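Clear fruit racks, worth it?

leobeltran
Saw the acrylic stands on Avano for the counter. Apples in a row, orange and lemon in front. Looks tidy, but I don't buy it. Who eats fruit in rows? 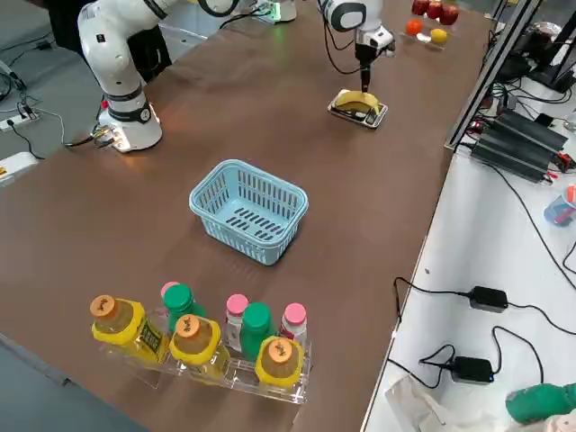

And then you still need a basket to carry anything. A plain slatted one does both jobs and lets air in.

mervin_d
Disagree. My apples stopped bruising once they had their own column.

araceli.s
Did they, or did you just buy fewer? I had 2 of those trays. They scratch, and juice dries in the corners.

mervin_d
Wipe them, then. The divided kind keeps the lemon away from the apples.

araceli.s
Why does a lemon need keeping away? Basket for me too. Light blue, slotted sides, rinses clean. 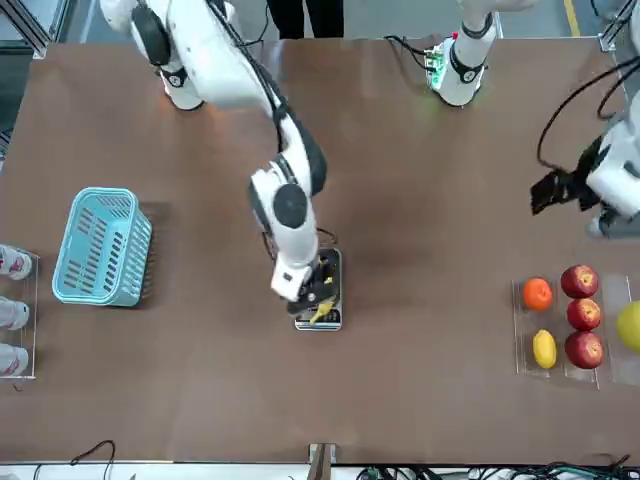
Re: Do the racks hold bottles?

arash_m
Different rack. I'd measure first.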